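移動台車つき双腕ロボット、オフィス内で動かすときの立ち入りルールはどこまで必要?

投稿者:Yurii Tkachenko
カテゴリ:ロボット・自動化 > 安全と運用

社内の一角で、棚や机から菓子の缶を取って台に載せる作業をロボットにやらせています。先月、Drirsteadという安全コンサルに見てもらったら「協働ロボットなので柵は不要、ただし運用規程を作ること」と言われ、Clonoraの汎用テンプレートを渡されました。全部で100項目あります。正直、読んだ人がいるとは思えません。「作業前に心身を整える」みたいな項目に丸をつけて、何が安全になるんでしょうか。

実際に守られている規程をお持ちの方、最低限の中身を教えてください。

回答 2件

Arsen Hordiienko
柵不要、という言い方をする業者はまず疑います。協働用として売られているのはアーム単体であって、台車に載せてハンドを付けて人のいる部屋で動かした時点で、リスクアセスメントはこちらの仕事です。カタログに「協働」と書いてあるかどうかは関係ありません。その業者に、アセスメントの書面を出せるか聞いてみてください。うちが頼んだところは出せませんでした。

うちで残ったのは次の決めごとです。
・動作中に席に着いている人にも、開始前に声をかける
・非常停止を持つ人を一人決め、その人は他の作業をしない
・床に落ちた物は、停止してから拾う
・ケーブルは走行範囲の外へ逃がすか、カバーをかける

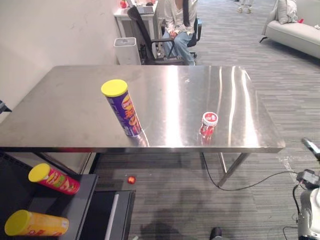 アームが止まっているように見えるとき、床の物を拾いに入ってもいいですか?

停止操作をして、停止状態になったことを表示で確認してからにしてください。次の指令を待っているだけのアームは、見た目では止まっているのと区別がつきません。拾う人と停止を持つ人は別にして、拾った人が範囲の外に出たと声に出すまで再開しないこと。

「ゆっくり動くから大丈夫」も信用していません。以前、速度を100%から10%に落としたから規程は要らないと言った人がいましたが、遅くても挟まれるときは挟まれます。低速は時間の余裕を少しくれるだけです。

あと、ステンレスの天板は照明が映り込むので、カメラで缶の位置を取っているなら検出の失敗も手順に入れておいたほうがいいです。掴み損ねた缶が転がると、人は反射的に手を出します。うちのヒヤリ報告はほとんどこれでした。

Zoia Skoryk
テンプレートは90項目くらい消していいと思います。Tollixのも使いましたが似たようなものでした。
規程より床の養生テープのほうが効きました。以上。

コメント

Yurii Tkachenko
ありがとうございます。Drirsteadに書面のことを聞いたら「別料金です」と返ってきました。停止係を専任にするのは人数的に厳しいのですが、兼任だとやはりだめですか。

Arsen Hordiienko
兼任の人は、いざというとき画面を見ています。人が出せない時間帯は動かさない、と書いておくのが一番安いです。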